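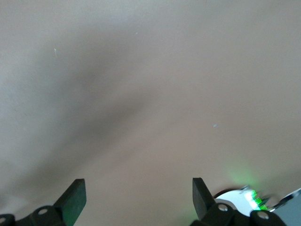
Winter Carpet Season at Hawthorne

The indoor season starts the first Tuesday in December at the Hawthorne building in Evton. Doors open at 5:30, practice runs until 6:45, and the first heat goes off at 7:00. If you raced with us last winter, most of this will be familiar, but a few rules have changed and the pit area has moved, so please read through before you load the car.

Classes

We will run three classes on the carpet: 17.5 stock touring, the club truck class, and a novice class for anyone in their first season. The 1/8 scale cars stay outdoors. We had several requests to bring them inside, and the answer is the same as last year. The straight is too short and the boards are not built for a car of that weight.

We need at least four entries to run a class. If only three people show up for touring, they can run with the trucks if everybody in both classes agrees, and they will be scored separately. Modified touring is not on the schedule. If enough drivers want it after the new year we will look at it again.

The novice class is open to any ready-to-run car of 1/10 scale or smaller with the motor it came with. Bodies need to be mounted and the wheels need to be inside the body line. Past that, tech is a quick look at the battery and the connectors. Drivers who win the novice class three times will be asked to move up.

Tires and Additive

This is the biggest change. We are going to a single control tire for touring, and it will be sold at the counter at cost. You can bring your own set if it is the same tire and the sidewalls are marked. Marking is done at tech with a paint pen on your first night, and each driver may mark two sets for the winter series. If a tire comes apart you can replace that one tire by bringing the old one to the counter.

Additive has to be odorless. Last February we had a complaint from the other tenants upstairs, and the lease is clear on this point. If you can smell it from an arm's length away, leave it at home. Wipe your tires before you put the car down. Wet tires leave marks on the carpet that pick up lint for the rest of the night, and everybody else has to drive through it.

Trucks can run any rubber tire without spikes or pins. Foam tires are not allowed in any class.

Batteries

Two-cell hard case packs only, in all classes, with a maximum of 8.40 volts when you put the car on the track. The volt meter at the tech table is the one that counts. If your charger says 8.40 and ours says 8.43, run a fan for a minute and come back.

All charging is done in a LiPo sack or a closed box made for the purpose. Do not leave the building with a pack on the charger, and that includes going out to your car for parts. Swollen packs will be turned away at tech. There is a sand bucket by the back door and another under the drivers' stand. Please don't put trash in them.

The Pit Area

Pits are now along the east wall, where the storage racks used to be. There are 23 spaces with power, and they are first come, first served. Each space is one half of an eight-foot table. If you take up more than your half, expect to be asked to move your gear under the table when the room fills up.

Bring a power strip, a pit towel and a light. The overhead lights on that side of the room are fine for driving and poor for finding a set screw. Please use the towel — the tables are rented and we pay for solder burns. Compressors and grinders can't be used inside. There is an outlet by the loading door if you need to blow off a chassis.

Chairs are provided, but there are never quite enough on a busy night, so bring a folding one if you have it.

Format

Each driver gets two five-minute qualifiers and one main. Mains are six minutes for touring and five for trucks and novice. Qualifying is by best single run. We tried points qualifying in the spring and it made for a long night, with people waiting on the computer between rounds.

You marshal the race after yours. This applies to mains as well, and to the last main of the night, which will be marshaled by the drivers from the one before it. If you miss your turn you lose your best qualifier. If you can't marshal because of an injury, find someone to stand in for you and tell the race director before the heat is called.

There will be more than 30 minutes between the second qualifier and the first main on most nights, which should be time enough to charge one pack from storage. Plan on having two packs if you are running two classes.

Transponders

We use the same timing loop as the outdoor track at Ostska, so any personal transponder that works there will work here. House transponders can be borrowed at the counter if you leave your keys or a driver's license. Mount it upright and away from the motor wires. Most of the missed laps last winter came from transponders taped to the top of a speed control or sitting too high in the body.

Track Layout

The first layout will be a medium-speed one with a chicane at the end of the straight and a wide sweeper coming back under the stand. It will stay down for four weeks and then change. We start taking up boards right after the last main on the changeover night, and anyone who can stay for half an hour is welcome. Gloves are a good idea. The screws on the older boards have sharp heads.

The carpet is the same one as last year, cleaned and re-taped at the seams. It was stretched again where it had bubbled near the sweeper. If you see a seam lifting during practice, tell the stand right away and stay off it.

Ride height is five millimeters minimum for touring, checked with the block at tech. Cars that drag will be pulled, since chassis screws cut the carpet. Please check for any screw heads that stand proud of the chassis before you come over.

Fees

Entry is $20 for the first class and $8 for the second. Novice drivers pay $10. Practice only is $10, and you need to be off the carpet when the first heat is called. You can buy the full winter series for $90 at the counter until the second race night. It covers one class per night and can't be passed to another driver.

We take cash and cards. The card reader depends on the building's internet, which goes out now and then, so cash is a help.

Swap Table

The swap table is back, next to the counter. Tag each item with your first name, the price, and whether it runs. For rollers, list what is missing, and say so if a body is trimmed for a different chassis. You handle your own sales and take home anything that doesn't sell. Items left overnight go in the club parts bin. No used battery packs, please.

Parking and the Sosside Entrance

Use the Sosside entrance at the rear of the lot. The front door locks at 6:00 and the buzzer can't be heard from the track. Don't park in the marked spaces by the loading door, even to unload. There is a ramp to the left of the door for anyone with a cart.

Drinks and snacks are sold at the counter until the mains start. The nearest place open after that is the gas station across the road.

Sign-up for the first night closes at 6:30. Late entries will start at the back of the lowest main.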